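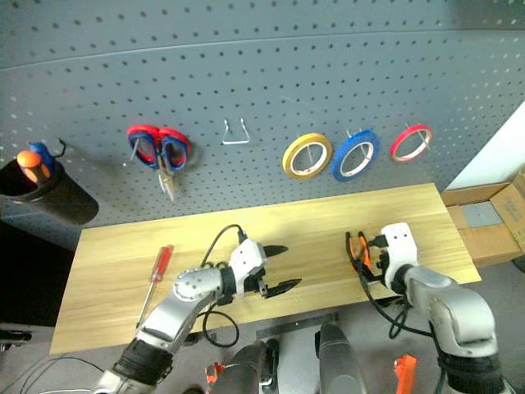 Repair manuals for small appliances should be published with torque values. Most are not. The Fernen fan heater on my bench came with a 30-page booklet, of which 25 pages are safety notices in several languages. The remaining pages explain how to switch it on.

The usual argument against publishing is liability. A manufacturer that prints a torque figure is seen as inviting the owner to open the case. In practice the owner opens it anyway, usually after the warranty has expired, and tightens each screw by feel. Plastic bosses strip at low loads. A stripped boss leaves the cover loose over live parts, so the missing figure has made the product less safe.

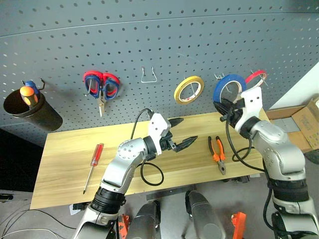

Weltia handles this better with its coffee grinders. The service sheet covers 3 screw sizes, gives a value for each, and marks the ones that go into plastic. It fits on one side of paper. Jedex used to supply something similar and stopped when it moved its documents online – a change that should have made publishing cheaper.

A reasonable rule would require torque values, screw lengths and a disassembly order for any appliance sold with a fan or a heating element, available for 7 years after the last unit ships. The figures already exist, as the assembly line cannot run without them. Releasing them requires a file and a place to host it.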